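The Man Who Doesn't Believe in Resurfacing

June 7, 2019
By our streets correspondent

Horacio Fuentealba has lived in Plallham for 50 years and does not trust a new pavement. We walked his part of the district together while he told me what was wrong with it.

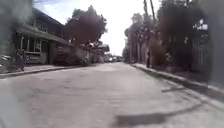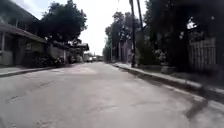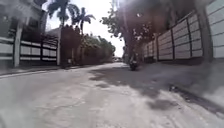
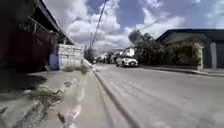

Plallham, street by street: pale paving, plenty of trees and not much traffic.

The council wants to resurface 1,448 metres of road, starting in July. Kasten, the contractor, says the work will last a generation. "Whose generation?" Fuentealba asks. "A dog's?"

He has read the plan, all of it, and thinks it was written by people who drive. "They talk about the road. I walk. Ask them about kerbs and they look at their shoes."

I put it to him that the concrete is cracked and patched and that something has to be done. He shrugged. "It has been cracked since I was a young man. A crack doesn't hurt anyone. It's the patch that trips you, when they leave it proud."

What bothers him more is the trees. Gallari, the firm advising on drainage, has called for "root management", a phrase he repeats slowly. "I asked for the meaning in writing. I got 3 pages and still don't know if they're cutting anything down."

Would he sign the petition against it, then? He wouldn't. He doesn't think much of petitions either.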